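My mother ironed tea towels. I mention this early so you know what sort of person is writing, because I'm the one who owned no ironing board until July and who once went to a christening in a cardigan I couldn't take off (the shirt underneath looked like a road map).

So when the features desk asked who fancied learning to fold properly, there was a silence and then everyone looked at me.

## A day in Skeldale

Skeldale is one long street with a river behind it, and halfway along is Bramwell, a laundry that has been doing other people's shirts for longer than I've been alive. Adelino Leitão runs the folding side. He's a big, soft-spoken man with very clean hands, and he can do a shirt in the time it takes me to find the collar. He let me watch for a bit, then handed me one of his own and stood back.

I folded it in half like a letter. He unfolded it again without saying anything!

"You are starting at the end," he said at last. "First it has to lie down."

That was the whole first hour, really, getting shirts to lie down. You put one on the table, pull the side seams out until they're more or less where the tailor meant them to be, then smooth from the middle outwards with the flat of your hand. I'd always started from the top and pushed all the wrinkles south, where they gathered at the hem and sulked. Sleeves come next. Long ones go straight across the back and then down. Short ones just tuck in, and I'd been making a terrible meal of those for years.

He likes a table for it, and a bare one. I fold on the bed, or did, and he looked quite pained when I told him. A mattress gives, so every time you press on one bit of the shirt another bit slides off towards the pillow.

## The gadget question

I did ask about folding boards, those hinged plastic things you flap about. Jarrah Grimshaw, who sits opposite me at work, swears by hers, a Brina, and brought it in so I could have a go. It's good fun and it does make everything the same size, which matters if you have shallow drawers. But I got bored of it by the sixth T-shirt and it now lives behind her filing cabinet. She also lent me a spray called Stiltex that's meant to relax creases. It smells of pears. I've kept using that, a quick squirt and a tug, though I couldn't swear it beats plain water.

Adelino uses neither. His one tip for creases is to get the thing out of the basket sooner.

## Back home with the pile

I've kept it up for longer than I expected. I clear the table after supper, put the radio on and start with the dark things, mostly because they show less and I like to warm up on something forgiving. They go in a stack at the far corner, blacks and greys together, and I try not to fuss over the edges. Mine still stick out.

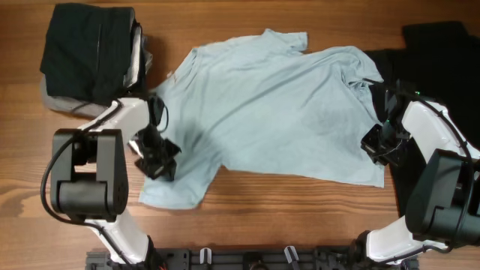 Pale shirts are the ones that find you out, especially the thin cotton sort, where every diagonal crease seems to point at whatever you did wrong. I give those the full Leitão treatment: seams out, sleeves straight, collar sorted before anything gets turned over. If the hem's bunched I go back and do it again. Some evenings I don't, and it goes on the pile with a lump in it, and I wear it under a jumper.

The drawers are better, I'll say that. I can see what I own, including four navy tops I'd have sworn were one navy top. I rang my mother to tell her and she asked whether I'd done the tea towels yet.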